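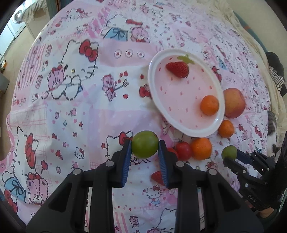
Undano Strawberry Plate and Cartoon Tablecloth: Cute, But Is It Worth It?

Posted 11/11/20
4 min read

I don't trust novelty dishes. Anything shaped or printed like a piece of food usually ends up at the back of a cabinet by the end of the year, and I've bought enough of them to know. So when the Undano strawberry plate kept showing up in my feed I ignored it for most of the fall, and then I caved and got one along with a tablecloth to go under it. The tablecloth is from Cotari. I paid for both myself.

First, the plate. It's an oval with a raised white rim and a pale pink inside. There are little pink-red seed marks scattered over the pink part and a light green leaf printed near one end, and that's how you know you're supposed to be thinking of a strawberry. I'll give them credit for stopping there. A red plate with a big green cap molded onto it would have been in the donation box already.

The listing calls it a "fruit and dessert serving plate." Serving for who? I put a strawberry and a small mandarin on it and it looks lovely, lots of pink showing, the leaf still in view. Then you try to put out fruit for a family and the apple has to go next to it on the cloth, and so does the other mandarin, and the orange, and you've got a plate with more fruit around it than on it. You could pile it up, sure, but round fruit on a shallow plate goes where it wants. The rim stopped a mandarin for me. I wouldn't bet on it with a large orange if somebody bumps the table.

For one person's snack it's a good size. Toast fits if you cut it. A slice of cake fits. I had leftover pasta off it and the sauce stayed put, so the rim does some work.

Finish is decent. The glaze on the rim is shiny enough to catch every light in the room, which I like less than the people in the reviews seem to. Mine came with one tiny rough spot on the underside that I took care of with a bit of sandpaper. The print hasn't faded, but I've had it a few weeks and that tells you very little. The box says dishwasher safe. Every box says that. Ask me in December.

Price was $99 for the plate and cloth together when I added up the two orders, shipping included, and I'm still a little sore about it. Over half of that was the cloth.

Which brings me to the cloth. Pink and white, cartoon print all over, and it covers my round table with the edge hanging down like it should. I'd been using a plain one from Li before this, and it was boring, but you could put anything on it. With the Cotari you've got a busy print and then you set a printed plate on top of that, and pink on pink. From the doorway the plate half disappears. Fruit helps a lot, to be fair. Anything green or orange jumps right out against it.

Things I'd want to know before buying the cloth:

It creases. It came folded tight and the fold lines took 2 rounds with the iron to mostly go away, and I can still find one if I look for it.

It slides. My table has a smooth top and if you lean on the edge the whole thing comes with you. I put a thin pad under it and that fixed most of it.

It shows orange juice less than I expected and strawberry juice more than I expected. Cold water right away got the strawberry out. I haven't tested it with anything worse and I'm not going to do it on purpose.

I also looked at the Firkiro version of the plate before I ordered. It's cheaper and round, with a darker pink and no leaf at all. A bigger plate would have solved my main complaint, and I think if I were buying only to hold fruit on the table I'd go that way, or just use a bowl. Bowls are good at fruit.

So do I recommend it? The plate, yes, with conditions. Get it for snacks, get it for a kid who will eat a mandarin if it's on something pink, and don't expect it to be a centerpiece. Wait for a sale if you can. The cloth I'd skip at full price unless your other dishes are plain. Mine are mostly white and they look better on it than the strawberry plate does, a little annoying considering I bought the two to go together.

Plate: 4 out of 5
Cloth: 2 out of 5, could go up if that last crease ever comes out

Contact | © 2020 All rights reserved | Back to top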